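Music Listening and Writing, Unit 4
Handout: Repetition, or how to hear a loop
Wenche Holmgren

Last time we finished with songs that go somewhere: verse, chorus, bridge, home again. This unit is about music that stays put, and I have been looking forward to it since December! Please read the whole handout before you listen, then listen, then read the second part again.

Why loops are hard to write about

Most of the words we have for music are words for change. A tune climbs, a band speeds up, a singer breaks into the chorus. Put on a piece where one short figure goes round and round for the length of a bus ride and those words fall away. Students often write "nothing happens" and stop there. But go back with good headphones and there is so much going on - the echo gets a little longer, one note starts to stick out, your own foot decides that the beat is somewhere else.

Three terms for this unit

Ostinato: a short pattern that keeps repeating, usually in one part, while other parts may do as they like.
Drone: a held tone or chord underneath (or on top of) everything else.
Phasing: two copies of the same pattern played at slightly different speeds, so they slide apart and, if you wait long enough, meet again.

You will hear people use "drone" for any slow, quiet record. In your papers keep it for the held tone.
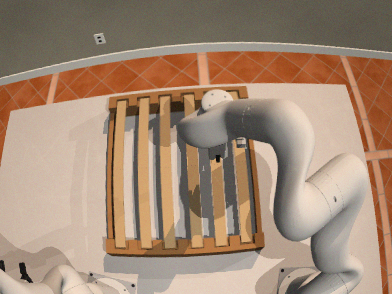
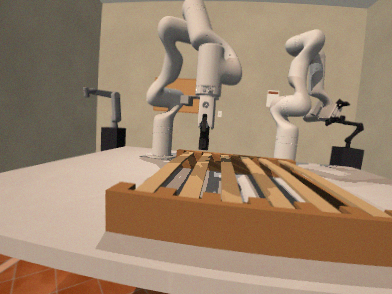 Kolness, 2018-05-10

The listening piece

We are using "Prornow," the long track that fills side 2 of Sollik's tape "Bogdan." It is a home recording made with one electric guitar, a delay pedal and a cheap organ, and I love it to bits. The tape was made in a run of 200, so please use the copy on the library shelf and leave it there for the next person.

The guitar figure is four notes long and enters alone. The organ drone comes in so softly that the class never agrees on when it started (a great argument to have, and we will have it). Past the middle a second copy of the guitar figure appears, a hair slower than the first. Follow the top note of each copy. At first you get a thickening, like a chorus effect, then a clear echo, then a new rhythm that neither copy is playing by itself.

One of last year's students worked out that the figure comes round 2698 times if you add both copies together. You don't have to check this! I did try, and lost my place very early.

How to listen

First time through: no notes, no phone, lights however you like them.
Second time: write down the clock time whenever your attention moves from one sound to another. Don't explain it yet, just the time and a word or two.
Third time: pick one of those moments and play the minute before it until you can say what changed. Sometimes the answer is in the recording. Sometimes it is you, and that is worth a paragraph too.

For next class

Write roughly a page on your chosen moment. Use at least one of the terms above and use it correctly. Comparisons to weather and oceans are allowed once per paper, so spend yours well. If you play an instrument, bring it - we'll try phasing a clapped pattern first, then the guitar figure, and it will fall apart at least twice before it works.

Reading: chapter 4 of the course pack, up to the section on tape machines. Skip the exercises at the end, we'll do those together.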